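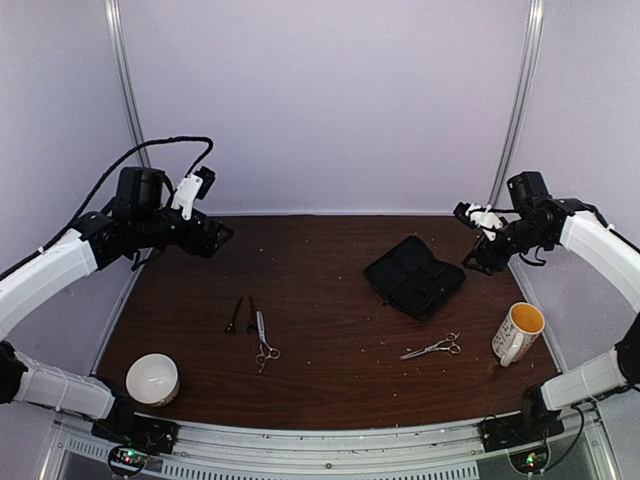

Bikenix opens second repair workshop in Majimbun

25/03/2018

Bicycle repair firm Bikenix has opened its second workshop, in the Majimbun district, after a year in which its first site took in more work than it could handle.

The new workshop has room for 200 bicycles and employs five mechanics. It will take on all types of repair, from punctures and brake adjustments to full rebuilds, and will also service cargo bikes and children's trailers. Customers can drop off a bicycle before work and collect it the same evening if no parts need to be ordered.

Bikenix repaired 832 bicycles at its original site last year. Of these, 747 went back to their owners and the rest were stripped for spare parts, which are sold at the counter at a fixed price.

"We were turning people away every spring," said Gergely Virág, managing director of Bikenix. "Waiting times had reached three weeks and regular customers were going elsewhere. Majimbun was the obvious place to look, as many of them live there already – and the rent was one we could afford."

The building was previously used by the printing firm Astasum and had stood empty for two winters. Work on it included a new floor, better lighting and a ramp at the street entrance. The yard behind has been fitted with covered racks, which customers may use free of charge while the workshop is open.

Bookings can be made by telephone or at the counter. An online booking page, built by Taltel, will follow in June. Prices are the same at both sites, and guarantees on earlier repairs are valid at either one.

Evening classes in basic maintenance will also start in June. Each class covers punctures, chains and brakes, and those attending should bring their own bicycle. Tools are provided.

Bikenix was founded by two former bicycle couriers and sells new and used parts as well as carrying out repairs.

Press enquiries: Gergely Virág, Bikenix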